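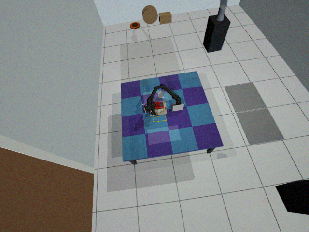

Figure 2. Rendered view of a table with a purple and blue checkered top and a black robot arm.

Home Issues Sections Search

2026-08-06
By the Fetgate Media Research Group

4. Sourcing in follow-up coverage of celebrity podcasts

4.1 Corpus

The corpus consists of 2,724 online news items published in the week after a new episode of a celebrity-hosted podcast. Items were drawn from 33 outlets with a dedicated entertainment desk. An item was included if its headline or first paragraph referred to something said in the episode by the host or a guest. Listings, ratings reports and straight reviews were left out. Items syndicated by the Fondgate network were kept once per distinct headline, as editors at the receiving titles often rewrite the headline while leaving the body text alone.

Texts were collected with the Genereck crawler on the day of publication and again at the end of the week. Where the versions differed, the later one was coded and the earlier one stored for the comparison in Section 5. Changes were mostly small. The most frequent was a new opening paragraph placed above the old one, which then repeated the same quotation in slightly different words.

4.2 Coding of outside commentators

We use the term "outside commentator" for any quoted person who did not take part in the episode and who is introduced by profession or by past closeness to the host. Typical labels are biographer, former employee, body language expert and brand consultant. Official spokespeople were coded separately. Unnamed sources were also kept apart, even when the wording suggested a standing relationship with the outlet.

Each item was read by two coders working independently. Disagreements were concentrated in one variable, the distinction between a comment given to the outlet and a comment taken from another outlet. Phrases such as "has said" and "told viewers" do not settle the matter. When the origin could not be found by a text search, the item was coded as unclear and excluded from the reuse analysis.

4.3 Results

An outside commentator is quoted in 929 items, just over a third of the corpus. In most of these the commentator appears in the headline, usually through a verb of attack or doubt, and the episode itself is summarized in a single paragraph lower down. The anecdote told on the podcast is therefore often shorter in the article than the reaction to it. This pattern holds for broadsheet sites as well as tabloids, although the broadsheets tend to place the commentator in the body and reserve the headline for the host.

Reuse of comments is common. A remark made on a morning television program will typically appear first as a short item, then as a paragraph in a longer article, and finally as background in coverage of the next episode. The attribution thins out at each step. The program is named in the first item, described as "a recent interview" in the second and dropped in the third. Readers who meet only the last version may take the remark as a response to the new episode.

The Trevaskis series is a useful case for timing. Its first episode in October centered on a travel story told by the host, and the earliest items reported it without comment. Items with outside commentators followed later the same day. By the next morning, new items about the story were almost entirely framed as disputes over its details, and few linked to the audio. Several quoted a passage in a form that does not match the published transcript. The mismatch was usually a joined quotation, in which separate sentences from the host and the guest were run together and credited to the host.

Royal and political hosts attract more commentary than hosts from music or sport. We hesitate to read this as a direct effect of status. Outlets that cover royal households keep regular contributors on the subject, and the supply of comment may explain part of the difference. The present coding does not separate paid contributors from other commentators, as most outlets do not state the arrangement.

4.4 Limits

The corpus contains text only. Video clips embedded in the articles were not transcribed, and commentators who appear solely in a clip are missing from the count. Items behind a hard paywall were coded from the visible paragraphs. Both restrictions probably lower the measured share of items with outside comment. Outlets that publish in languages other than English were not sampled, and the findings should not be extended to them without new data.

Contact the editors | Copyright Fetgate | Back to top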